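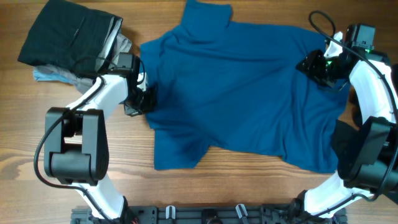 Both grippers on the teal T-shirt, with the collar still bunched at the top.

How to record a T-shirt folding task with two arms

This guide is for new members of the Kavham student robotics club. It covers the folding task only. If you have not yet done the homing and the emergency stop practice, please do these first with Liên Lại or with me. The folding task is a good one to start with, but cloth is less forgiving than blocks, and many of us needed a whole afternoon before our first useful recording.

What you need

The two-arm station, with the base bar screwed down to the table.
The leader handles, plugged in and named left and right in the Cai program.
Short-sleeved T-shirts in a plain colour. Dark ones are fine on our table.
A free corner of the table for the folded pile.

Please do not use shirts with a big rubber print. The print sticks to itself and the fold opens again when you let go.

Step 1. Prepare the table

Wipe the wood and take away pens, cups and tools. Look at the cables on the outside of both arms. They should hang in a loose curve and must not be caught under the elbow. Last June we broke a connector on the left side in this way, and the new one took a long time to come.

Put the folded pile at the upper left, far enough that the left arm does not push it when it opens wide.

Step 2. Lay down the shirt

Place the shirt in the middle with the collar away from you and the hem towards the base bar. Leave some bare wood between the hem and the bar. Without this space the arms have to bend too much when they bring cloth back, and the wrist stops at its limit.

You do not need to make the shirt perfectly flat by hand. We want creases in the recordings. In our first season we ironed everything, and then the trained policy could fold only ironed shirts.

Step 3. Take the shoulders

Start the recording in Cai and wait for the beep. Move both grippers slowly to the shoulders. Go down with the fingers open, touch the cloth, close, and lift a little. The cloth will rise into a small tent near the fingers. If you see no tent, you have closed on air, so open and try again. Keep this second try in the recording, it is useful.

A common mistake is to take both layers on one side and one layer on the other. The shirt then turns when you pull, and the collar goes under.

Step 4. Open the collar and the sleeves

With both shoulders held, pull gently outwards and a little away from you. This should open a collar which is folded over. If the ridge stays, put the left shoulder down, keep the right one, and use the left gripper to draw the collar out by its edge.

Sleeves are similar. A corner which sticks out at the side can be left until the end of this step, then pulled straight with one gripper while the other one holds the body of the shirt.

Step 5. Fold

Fold the left side to the middle, then the right side. After that take the hem with both grippers and bring it up to the collar. Open the fingers fully before you lift the arms away. If they are half open they take the cloth with them, and you will see your nice fold come up like a curtain.

Carry the shirt to the pile with both arms together, then stop the recording.

Step 6. Name and check the file

Write your initials, the shirt colour and "good" or "repair". A "repair" file is one where you made a mistake and corrected it. We have 1,119 files in the club set now and 378 of them are repairs. Guoqing Mao would like more of the second kind.

Play the file once at double speed. Delete it only if an arm lost connection or if a hand came over the table.

Some notes on speed

Our group wants 200 new files before the Ferkar meeting, but please do not hurry for this reason. Fast files make the arms shake when the policy plays them back. After 2 hours change with another person, because tired hands begin to pull.

If the gripper motor feels hot, stop and let it rest with the fingers open. Spare finger pads are in the Kimport box under the table. Write in the notebook when you take the last pair.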